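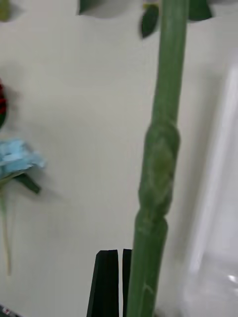
Item 1. Green stem, knotted section at mid-height.

ARTIFICIAL FLOWERS: CONDITION AND SAFETY CHECK
Site: Drokmont function rooms, upstairs
Checked by: Lindalva Lacerda
Copy to: Walter Henao
Date: Friday, December 8, 2023
Supplier on docket: Sembiring, docket 716

The docket says "premium, inspected before dispatch". I have inspected them again. Ratings are OK, WATCH or NO. If a box is blank I couldn't tell and wasn't going to guess.

1. Stems

1.1 Stem sound along its length: WATCH
The knotted bit is either a join or a decoration. The catalogue says decoration. I'd like to hear that from someone who isn't selling it.

1.2 Surface free of splits: OK
Faint ridges, and a pale curved line lower down that could be a seam or a scratch. Look at it again in August when the stock comes out of storage.

1.3 Cut ends covered, no bare wire: blank
No wire showing on the ones I looked at. I haven't bent every stem back and forth to find out what's inside, and I don't recommend the staff do either.

1.4 Stands upright in the Curari vases without tipping: NO
Tried it with 3 stems and the vase went over on the second go. The vases are too light. Walter, you said they'd be fine with gravel in the bottom. Show me one.

2. Heads and joins

2.1 Petals firmly attached: OK for now
Gentle pull only. "Will not shed" is a big promise for fabric pushed onto plastic.

2.2 Petal edges clean: WATCH
Ragged on the white, with a bit of fraying at the hanging edges. Probably passes as natural from across the room. Close up on a dinner table, I doubt it.

2.3 Side branches secure where they meet the main stem: WATCH
Several thin stems come off at one point. Whoever is arranging them should hold below the join.
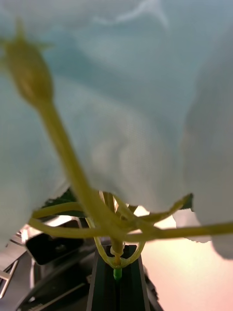 Item 2.3. White flower, branch junction and green tip at the end of the stem.

2.4 Small parts, children's functions: NO
Buds and end tips to be treated as a choking risk until someone proves otherwise. Keep them off low tables.

3. Fabric and fire

3.1 Flame-retardant certificate sighted: NO
There is a line on the docket reading "treated". Treated with what, and tested by whom, it doesn't say. I rang and was told the paperwork was on its way, same as last time.
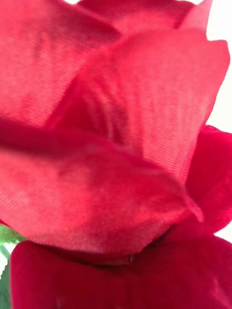

Until it turns up, no candles within arm's reach of any arrangement, and that includes the tea lights in the Oseretti holders. The glass on those is open at the top, whatever the box says about being enclosed.

3.2 Colour fast against white linen: blank
The red is a strong one and I don't trust it. Damp cloth test on an old napkin before any red goes near the good tablecloths, please.

4. Loose pieces and storage

4.1 Leaves, sprigs and buds accounted for: WATCH
The leaf edges are saw-toothed, so have a feel before handing them to small kids.
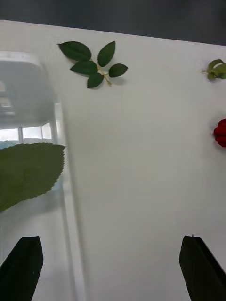
Item 4.1. Five-leaflet sprig on the white table, clear container at left.

4.2 Containers suitable: WATCH
Clear plastic, rounded corners, no complaint about the shape. I want lids that latch before anything gets stacked in cupboard 147.

4.3 Floor clear after sorting: OK
A plastic stem on hard flooring is a slip hazard. Sweep before the doors open, even if it looks clean.

Result: not approved for table use. All right for the foyer shelf, away from heat.

Outstanding: certificate from Sembiring, heavier vases, napkin test. The invoice for $259 is on my desk and can stay there until the certificate arrives.

L. Lacerda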